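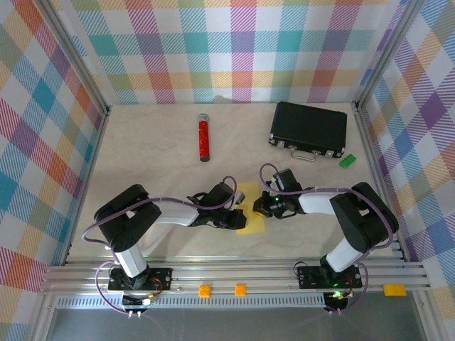

4. Setting up the two-arm folding cell

Applies to: Olldale bench cell with paired arms, Hultus recorder
Last revised: 2019-11-10
Maintained by: Fouad Salem

By now you should have both arms bolted down and talking to the controller (section 3). In this section you get the table ready, line up the wrist cameras and record your first folding session. It's the part of the build we like best. Once the two arms start passing a sheet of paper between them you'll want to stay late, so do read the cautions before you get carried away.

4.1 What the method needs

The Chae method learns from demonstrations. An operator drives both arms by hand through the leader handles, the recorder saves every camera and every joint, and a policy is trained on the result. A full training set is 100 good episodes of one task with a changing table around it. The change matters a great deal. We once trained on a bare table and got lovely folds, and then the whole thing went to pieces the first time a pen was left out.

So each session has a sheet of paper (the target) and a few props (everything else). The props are never touched on purpose. They are there so that the policy learns to pay attention to the paper, and it does learn this, which still delights us every time a new set finishes training.

4.2 Preparing the table and walls

1. Power down both arms and wait for the brakes to click.

2. Check that the patterned fabric is pulled tight on all three sides. Smooth out any sag at the bottom of the rear wall first, then work round to the sides.

3. Wipe the tabletop with a dry cloth. Leave out the spray cleaner, as it leaves a film that shows up as glare.

4. Choose your props from the box. Mix sizes, and include at least one dark item and one with metal on it. Cases with latches are excellent. So are shiny tubes.

5. Place the props towards the back and sides. Turn them a little, as though someone had just put them down. People tend to line things up square with the rails without meaning to, and a whole day of square props is a dull day of data.

6. Lay one sheet of paper near the front, between the arms. Plain and coloured sheets are both fine. Keep to one colour within a batch.

Note: Props stay where they are for a batch of 14 episodes. After that, change at least one and move the others.

Caution: Keep loose cable loops clear of the elbows. Move each arm by hand through its full sweep, with the power off, and watch the loop from start to finish. If it catches anywhere, re-tie it before going on.

4.3 Checking the modules and cameras

1. Power up the left arm, wait for its module on the front of the frame to settle, then do the same for the right. Starting both together sometimes leaves the second one hanging.

2. Open Hultus and choose Cameras > All. You want the fixed view and both wrist views, side by side.

3. In the fixed view, check that the whole sheet can be seen with the arms in their rest pose. Some cover at the left and right edges is fine.

4. In each wrist view, check that the fingertips sit at the bottom of the picture and are centred. If they lean to one side, slacken the camera bracket by half a turn and nudge it.

5. Save the layout with today's name. Hultus will refuse to record without one.

Wrist views are going to look messy, and new operators often think something is broken. When the arm is working close in, the thing being handled can fill most of the view, with a slice of rail or bench showing past it at an odd tilt. Leave it alone.
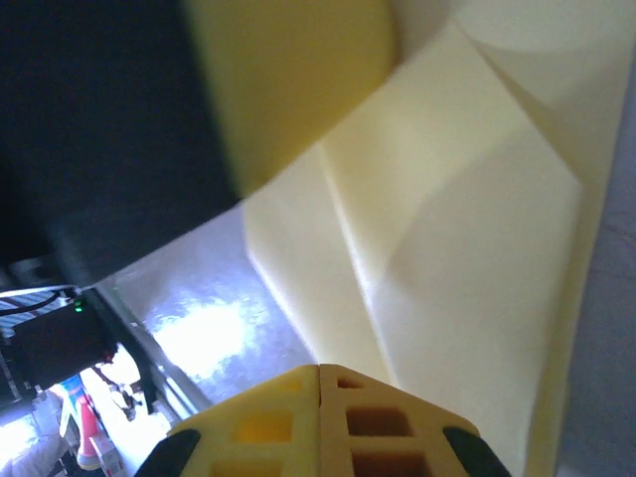 We spent most of August trying to tidy up this sort of view. We cropped, we masked, we dropped blurred frames. Every one of those made the folding worse! The version trained on untouched wrist video closed more folds and recovered better from a slipped grip, and it was the simplest of the lot to prepare. Strong highlights, blur, big flat areas of one colour - keep them all.

What you should fix is anything that stays wrong while the arm is still:

- Fingertips missing from the view altogether
- A view that freezes for longer than 2 seconds
- A smear in the same spot in every frame (clean the lens)
- Left and right views swapped, which is easily done after a cable change

4.4 Recording an episode

1. Put both arms in the rest pose and press Ready on the left leader handle.

2. Bring the two grippers in to the sheet. Take the near corners or the side edges, whichever feels natural, and vary it between episodes.

3. Lift a little before you fold. Dragging the sheet flat across the table works for people and very rarely works for the policy.

4. Fold, press along the crease with one gripper, and let go with the other first.

5. Return to rest and press Done. Mark the episode Good, Retry or Odd.

Use Odd freely. It covers anything you'd want to show a colleague: a fold that went wrong and was rescued, a sheet that sprang open again, a prop that got nudged. Odd episodes are left out of the first training run and added in the second, and the gap between those two runs is where the most interesting results have come from. The Vundent team asked us for ours before they asked for anything else.

Caution: Do not reach over the front rail while Ready is lit. To straighten a sheet, press Done, wait for the handles to go slack, and then put your hand in.

Caution: If a gripper closes on the edge of the table, release the leader handle straight away. Pulling back with the grip closed will shift the mounting plate, and you'll have to go back through the alignment in section 3.

4.5 Tips from the bench

Swap operators between batches if you can. Two people fold in quite different ways and the policy is steadier for having seen both.

Slow is fine. Our early demonstrations were rushed and full of tiny corrections, and the arms faithfully learned the corrections as well.

A creased sheet can be used again. Start some episodes with a sheet that already has a fold in it and some with a fresh one, and tick Creased in the episode notes so they can be sorted later.

Keep the room lights the same within a batch, then change them for the next. Blinds open, blinds shut, one lamp off. It takes no time and helps more than any of the settings in the training menu.

If the left and right arms feel different in your hands, check the friction value under Handles > Feel before you blame the arm. Fouad keeps his set quite stiff, and the setting stays put after he logs out.

4.6 Before you move on

Play back one Good episode at half speed with all the views showing. Check that the grippers close at the same moment in the fixed view and the wrist views. If they drift apart, see "Clock set-up" in section 6. Otherwise copy the batch to the store and carry on to section 5, Training your first fold.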